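Sunday at the Tekport open day

Sunday, March 27, 2022

Well, I've been promising a gallery from the Tekport open day and I'm finally sitting down with a pot of tea to do it. If you only know this blog for the canal walks and the model railway, bear with me, because today is all robots! I've been reading about them on and off ever since a talk I went to last October, and when the invitation came round I'd said yes before I'd even looked at the train times.

I got there far too early, as usual, and had a wander up and down the street until the doors opened. You sign in, you get a sticker with your name on it (mine fell off within minutes) and you're put in a group of seven. Ours was led by Jonas Hofstetter, who talks very fast and draws in the air with his hands while he does it. I liked him straight away. The other group had Teodoro Rivera, and I could hear them laughing through most of our introduction, so I think both lots did well.

We started with a short talk about what the place does. The short version, as I understood it: they want robot arms to handle ordinary household and office things, and to get there they need an enormous pile of recordings of people doing those jobs with the same sort of fingers the robot will have. So people hold the grippers themselves, one in each hand, and go about picking up, moving, folding and putting down. The recordings are what the robot learns from later. Jonas said the project is called Dogar and that each job gets done 200 times before they move on to the next one. Two hundred! I'd have thought you'd go mad by the thirtieth, but he says you settle into it, a bit like knitting.

Then the bit I'd come for, the work at the tables. I had expected something with cages and warning lights, I suppose, and it was desks and office chairs and a nice big plain table to work on. You could have been in any office, apart from what people had in their hands. 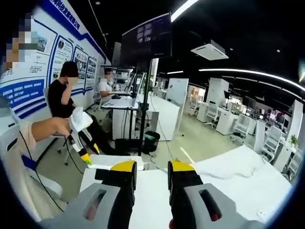
Yellow-tipped gripper fingers at the white table, with the office carrying on behind.
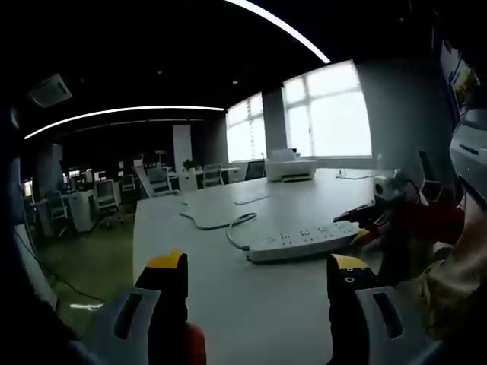
The thing that surprised me most was how slowly it all goes. You'd think a person could whizz through these little jobs, but Jonas kept telling us that rushing spoils the recording. Keep it smooth, don't jab, and if you fumble you carry on and let the fumble be part of it. Apparently the fumbles are useful too, as the robot needs to learn how to get itself out of a muddle. I found that rather cheering.

And yes, we got a turn! I was given a soft cloth to fold in half. I'm a decent folder at home, my towels are a thing of beauty, and I was hopeless. You lose all the feeling in your fingertips, so you're going by eye the whole time, and I kept closing on thin air a little way above the cloth. The lady after me did it in one go and was very gracious about it. My second try was better. My third was worse than my first – I think I'd started showing off.

After that we went through to the arm itself, which they call Jorndale after the village where one of the founders grew up. I haven't got any pictures of that part as they asked us to put cameras away, which is fair enough. It picked up a beaker, thought about it for a while, and set it down on a tray. Then it did the same again with the beaker lying on its side, and there was a proper round of applause. A little boy near me asked if it could do a sandwich and was told "not yet, and you wouldn't want to eat it".

I asked how many different jobs they'd recorded so far and the answer was 173, which is up on a list by the tea urn with little ticks next to each one. Some are very grand sounding and some are just "spoon into mug". Sadly nobody in our group could guess which one had taken the longest. It was peeling a sticker off a box! I have had the same trouble with jam jars, so I do sympathise.

A few practical bits if you fancy going to the next one. It's free but you have to book, and the afternoon groups fill up first. The number 329 bus stops close by and then it's a short walk past the Oltov building, the one with the big clock. There are plenty of seats inside. The tea is good and the biscuits were nearly all gone by the time we got to them, so go in the morning if biscuits matter to you. They do to me.

Jonas said there's likely to be another open day in the autumn, and he hopes to have two arms working side by side by then. I've put my name down already and asked for the folding table again. In the meantime I'm practising at home with the salad tongs and a tea towel – results so far are mixed, but the tea towel is getting flatter.

Back to the canal next week, weather permitting.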